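Demonstration collection (robotics)

Demonstration collection is the practice of showing a robot how to carry out a task by moving it through the task, by hand or by remote control, and recording the result. The recordings, called demonstrations or episodes, are used to train a control program, usually called a policy, that maps what the robot senses to what it does next. The broader field is known as learning from demonstration or imitation learning.

Methods

Two methods are in common use. In kinesthetic teaching, a person takes hold of the arm and guides it directly while the motors are set to give way. The joint angles are logged as the arm moves. The method needs no extra hardware, but the person's hands and body often appear in the camera views, and guiding two arms at once is difficult for one person.

In teleoperation, the person stands or sits apart from the working arm and drives it through an input device. The device may be a joystick, a hand-held tracker, or a second arm of similar shape. In the last arrangement, often called leader-follower control, the person moves the leader arm and the follower copies its joint positions many times a second. Teleoperation keeps the person out of view and records commands in the same form the policy will later produce.

Force feedback is available on some leader arms and absent on most low-cost ones. Without it, the operator judges contact by sight, and thin or smooth items tend to be gripped harder than needed.

Camera placement

Most setups combine a fixed or head-mounted view with one small camera at each wrist. The wrist camera moves with the gripper, so the fingers stay in nearly the same part of the image while the work surface shifts behind them. It gives a close view of the rim of a bowl or the edge of a plate at the moment of grasping, when the arm itself may block the overhead view. 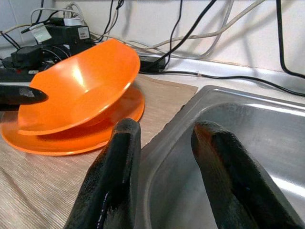 Wrist views have a narrow range and lose track of anything outside it. A policy trained on them alone may fail to find a target after a large movement of the arm. For this reason the wider view is normally recorded in step with the wrist views, and the streams are matched by time stamp before training.

Household tasks

Kitchen work is a frequent subject. Dishes and utensils vary in shape, overlap when stacked, and have glossy surfaces that change appearance with the angle of the light. Sinks add a raised rim, a lower floor level, and bright metal reflections. A task of this type is usually divided into short stages -- reach, grasp, lift, move, release -- although the operator carries them out without a pause.

The Wosano kitchen set, compiled at a workshop in Lotdale, is a small collection of this kind. It holds 283 episodes of counter and sink tasks performed by remote control with two arms. Of these, 73 are marked as containing a recovery, meaning that the operator missed a grasp or dropped an item and then corrected the error. The longest episodes run over 600 seconds and were kept whole. 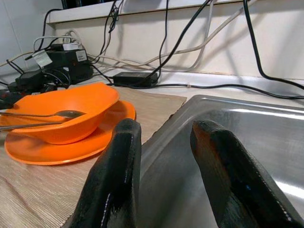
Recovery episodes are treated differently from one project to another. Some projects discard them on the grounds that the policy may learn the mistake along with the correction. Others keep them, since a policy trained only on clean runs has no record of what to do once it has drifted off course. A middle course is to trim the faulty motion and retain the part that begins at the error.

Variation and reset

Between episodes the items are returned to a starting layout, a step known as the reset. If the layout is identical each time, the policy may memorize positions and ignore the camera images. Starting positions are therefore changed by small amounts, and the order of the items in a stack may be changed as well. Background items such as cords, adapters, and mats are sometimes left in place on purpose, so that the trained policy is not limited to a bare counter.

Operator consistency also affects the outcome. Two operators may approach the same bowl from opposite sides, and a simple policy that averages the two may approach from neither. Written task guides commonly fix the order of steps and the arm to be used for each item, and leave speed to the operator.
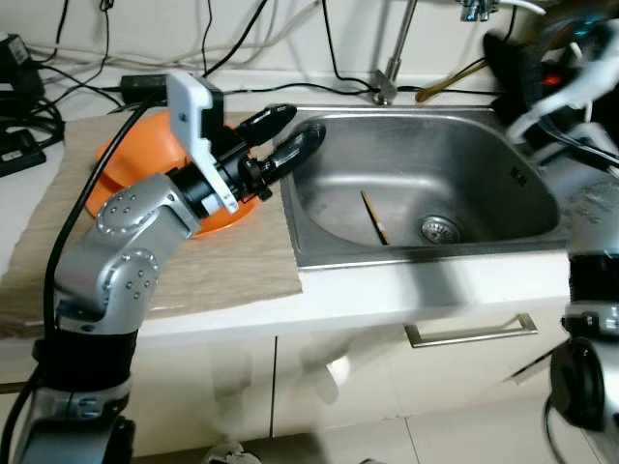 Griffiths disputes the value of such guides, arguing that a fixed order of steps makes the recordings easier to learn from but leaves the policy helpless when a utensil is lying across the dish it was told to lift first. On this view, operators should choose their own order and the training method should be able to handle the spread.

Annotation

Each episode is normally stored with a short text label naming the task, a success mark, and the control rate. The Astetti format, used for the Wosano set, adds a start and end time for each stage and a separate field for each arm. Stage times are entered by a reviewer after recording. Where two reviewers differ by more than 2 seconds, the episode is returned for a second pass.

See also

Imitation learning
Leader-follower control
Teleoperation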